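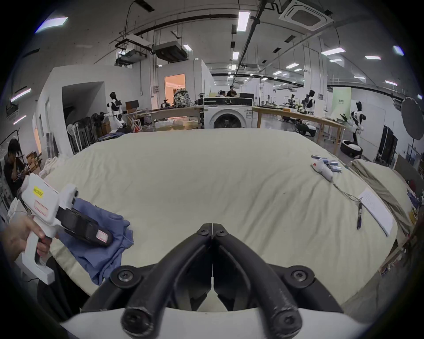 Prister Nights Returns to the Old Cannery in March

After a winter that felt a good deal longer than it should have, we are so happy to tell you that Prister Nights is coming back to the Old Cannery this March, and this time it runs for 3 nights instead of one. Those of you who were squeezed up against the coat check at the last party will be glad to hear we have the upstairs room as well, with its own bar and a second sound system that is being trucked in from out of state (our thanks to Genalyn Yap, who spent most of her holidays on the phone making that happen).

The opening night belongs to Simov, who hasn't played this coast since the warehouse days and who has promised us a full six-hour set, doors to close. If you have only heard the records, which are lovely but rather polite, you may be surprised by how rough and joyful it all gets after midnight. Ilona Veres will warm up the room from 9 p.m., and we really do urge you to come early for her. She played to a half-empty floor last fall and it was one of the best hours of the whole season, full of slow, dusty disco and a couple of Hungarian oddities that we're still trying to track down.

On the second night we hand the keys to Gravadex, the label run by Mylene Navarro and Elsa Leinonen, for their label showcase. They're keeping some of the lineup to themselves for now, but we can tell you that both of them will play, back to back, and that Charito Baluyot is bringing her live show with the two drummers. Anyone who caught it at the harbor festival will remember the moment when the drums dropped away and the whole crowd kept clapping the beat on its own. I still get goosebumps, and I was standing in line for noodles at the time!

The closing night goes upstairs and downstairs at once, house music below and everything else above, and finishes with a long breakfast in the yard. The Buenaventura food truck will be there from 4 a.m. with the garlic rice and eggs that some of you write to us about more often than you write about the music.

Now for the practical bits. Single-night tickets are $30 and go on sale to newsletter readers first, at noon tomorrow. Use the code 2314 at checkout and you'll get in ahead of the general sale, which opens a day later. There is a pass for all the nights too, and the price will be on the ticket page. Everyone needs to be 21 or over, so please bring a proper ID. Coat check is cash only, same as ever, and the side gate on the canal stays locked, so come in by the front.

If you need step-free access to the upstairs room, reply to this email before you book and Genalyn will sort out the lift with the venue. Set times will go up on the website the week of the shows.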